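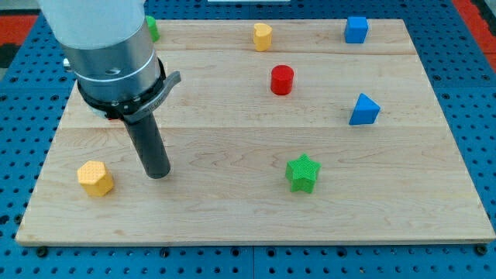 Robotics clubs and competitions > Arms

Question

Block pushing task, the rod keeps sliding off round the side. Any tips?

Hiya all, I help out at our after-school club (Gyamfi, we meet Sunday afternoons, bit of an odd slot I know) and we've entered the pushing round of the Wistidska challenge in October. You get a wooden board bolted down with a scatter of shapes on it, and the arm has to nudge a named shape next to another one. So "push the green star to the blue cube" and so on. No gripping allowed, only the rod.

Our cube runs are fine! The star and the red cylinder are driving us up the wall though. The rod touches, the block goes a little way, then it turns or rolls off to one side and we end up chasing it across the board. We're moving at 200 mm/s and doing each push as one long stroke. The students are 11 and up so I'd like something they can code themselves. We've tried going slower but I can't say I noticed much.

Answer 1

Slow it down more. Also check your bolts are tight, ours weren't.

Answer 2

Ooh, we had exactly this last year with the Griretti kit. It's the long stroke that's getting you, I'd bet money on it. You've got a round tip on a round block, so they only touch at one point, and if you're even slightly off the line through the middle the error grows the further you push. Do short shoves instead. Push 15 mm or so, lift, look again with the camera, work out the new line from the block centre to the target, go round behind it, push again. It looks painfully slow but our lot finished well inside the 300 seconds.

For the star, try putting the rod in the dip between two points and not on a tip. The dip sort of cradles it (same idea as pushing a shopping trolley from the middle of the handle). You'll need the angle of the star as well as where it is, so that's a nice job for whoever likes the vision side.

One more thing, lift properly before you travel. We clipped the heart on the way past more times than I care to remember.

Horácio Prata

Answer 3

Agree with Horácio about short pushes. We use the Zestix simulator and let the kids do 400 practice pushes on there before touching the arm. Not sure the friction is right in it, mind you. Is your tip bare or has it got a rubber sleeve on? Ours behaved differently with one.

Comment from the asker

Bare! Will try the dip thing first, thank you both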